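Getting the pantry back: a talk with a Rolville home organiser

She has been sorting other people's kitchens in Rolville for 7 years, and most of the calls she takes are about wire racks and the things that end up on them.

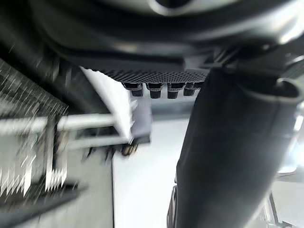
Starting with the rack

We met at her kitchen table at four in the afternoon, between jobs. She asked that her name be left out because her clients live nearby and she doesn't want anyone guessing whose cupboards she is talking about.

Her first question to a new client is always about the shelving. "People want to talk about containers," she said. "I want to know what the containers are going to stand on. If the shelf is wrong you can buy 200 jars and it'll still be a mess by April."

She likes wire racks for pantries and laundries. Air gets through, crumbs fall to the floor where they can be swept up, and you can see from below what is sitting on the shelf above. The trouble is small items. Spice tins tip over, and anything with a narrow base finds a gap and leans.

"I put a liner down on one shelf, usually the middle one, and leave the rest bare," she said. "Liners on every shelf and you've lost the airflow, so why did you buy a wire rack?"

What goes where

Her order hardly changes from house to house. Heavy things go at the bottom: flour, rice, bottles, the slow cooker. Everyday food goes between the waist and the eyes. Cake tins and party plates go on top, and she keeps a step stool in the same room.

She doesn't colour code. She did for the first year, with labels from a shop called Fevow, and gave it up when she went back to a few of the houses and saw pasta in the tub marked for oats. Now she writes on masking tape with a marker.

"Tape comes off. You change your mind, you pull it off and write another one. The nice labels, people feel bad about wasting them, so they leave the wrong one on."

The emptying takes longest. She allows a full morning for it and won't start putting anything back until the shelves have been wiped and dried. One family in the old Ó Dubhghaill building had 20 open packets of noodles. They kept six and ate the rest over the next month, she said, or told her they did.

What it costs

A pantry and one other cupboard came to $1,568 on her most recent large job, including a new rack and two days of her time. Most jobs are far smaller. She will do a single cupboard in an afternoon, and if the client already owns decent shelving she tells them to keep it.

"I had one lady with a Nunusov rack from her mother's garage. A bit of rust on the feet. We cleaned it, put new caps on the legs and it went straight back in."

Asked about her own pantry, she got up and shut the door to it. "It's fine," she said. "The bottom shelf needs doing."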